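### 4.3 What the purchase price leaves out

Most of the planning figures we were shown treat the gripper as the cost and everything else as small change. We think this is the wrong way round. In the budgets from Salton and Pedine, the unit price sits on the first line in bold, and the time needed to set up, reset and check each task is folded into "staff, general". A buyer reading such a sheet would conclude that a second gripper doubles the output. None of the records we examined support that.

The Petrenko plan is the most careful of those we reviewed, and it still falls into the same habit. It allows for 32 hand-held units over the life of the project and sets aside 2,000 pounds for spares — mainly jaws, screws and cables. No sum is given for the objects to be handled. Simard, in his internal note on the plan, defends this on the grounds that household items are "as good as free". They may be cheap to buy. They are not cheap to choose, lay out, sort and put back, and the note is silent on who does that work or at what rate.

Small personal items make the point well. Sorting jewellery and hair accessories is often put forward as a light task, suitable for the early weeks when the operators are still learning. In practice beads tangle, soft fabric folds under the jaws, and a thin bracelet lying flat gives very little to take hold of. The task sheet for the work in Figure 6 lists it under "simple transfer", the same heading used for moving a cup from one side of a table to the other. We doubt that any single time allowance can cover both.

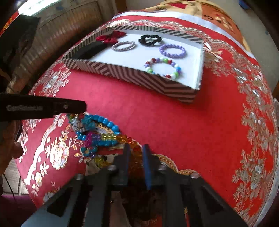 **Figure 6.** Jewellery sorting with a hand-held gripper. Bracelets and hair accessories in the box; a tangled pile of beaded pieces and a bangle on the cloth between the arm and the jaws.

The logs at Stastusano give some idea of the gap. Of the 519 sessions booked against simple transfer, the planned length was the same in every case, yet the sheets carry no entry for reset time, so the overrun can only be inferred from the gaps between bookings. We asked for the missing entries and were told they had never been kept. It follows that the claimed saving from buying more units rests on a number that does not exist.

A supplier might reply that operators get faster. No doubt some do, but the same logs show eight operators replaced before September, and each new starter was entered at the full expected rate from the first session. Training time appears nowhere.

We would therefore treat any quoted cost per session with caution unless reset and training hours are listed apart from handling hours. A modest first order, with the rest of the money held back until those hours have been measured, seems to us the safer plan. Simard takes the opposite view — that prices fall with larger orders and delay wastes the discount. The discount he cites applies only to the grippers themselves, and the quotation attached to his note does not say how long it stays open.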